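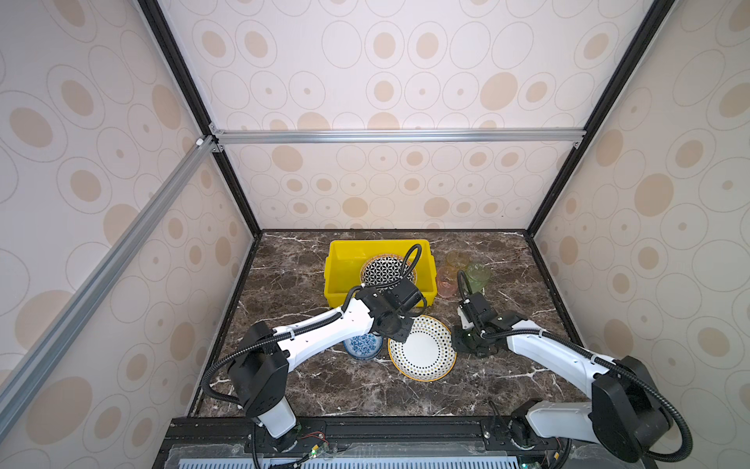 Matching the pattern at the corners: do you start from the middle or from one side?

784 views · 9 replies · 2 shares

penier_west
Hello all. I want to paper three walls of a small sewing room, and I have a question about the order of work. The paper is cream with tan ovals, and each oval has a thin gray outline. The sizes are mixed. I bought it from Miltano, six rolls, and I paid 133 in total with delivery. My plan is to start at the left corner and go to the right. My sister-in-law says this is wrong and I must start in the center of the back wall. Who is correct?

Ouazzani
Your sister-in-law. On the back wall the eye goes to the middle first. Find the center, draw a plumb line, and hang the first strip there. Then both corners get a cut of the same width.

tallow32
I disagree with this. For a big flower, yes, center it. For ovals of mixed size you will not notice the center at all. Start beside the door and let the last corner be the bad one. I have done it so in four rooms.

Ouazzani
Four rooms with ovals?

tallow32
Two with stripes, one with leaves, one plain. Okay, I see your point about plain.

penier_west
Thank you both. What about the corner itself? Can I fold a full strip around it?

millbrook_hanger
Please do not fold a full strip. The corner is almost never straight, and the paper will pull away when it dries. Cut it so that it goes past the corner a quarter inch, then hang the other piece over this small edge with a new plumb line. You lose a little of the pattern. With ovals you lose a piece of one oval here and there, and from a chair it does not show.

tallow32
Agree with this one. Also check the batch number on all rolls before you open them. I got one roll from a different batch and the cream was more yellow.

penier_west
I checked now. Five are the same and one is different! I wrote to Miltano. For paste I have Zendix, the ready one in the tub. Is it okay for non-woven?

millbrook_hanger
Yes, put it on the wall and not on the paper. Do one strip at a time.

Ouazzani
And use the odd roll behind the cupboard if they don't change it.

3 shares · 32 likes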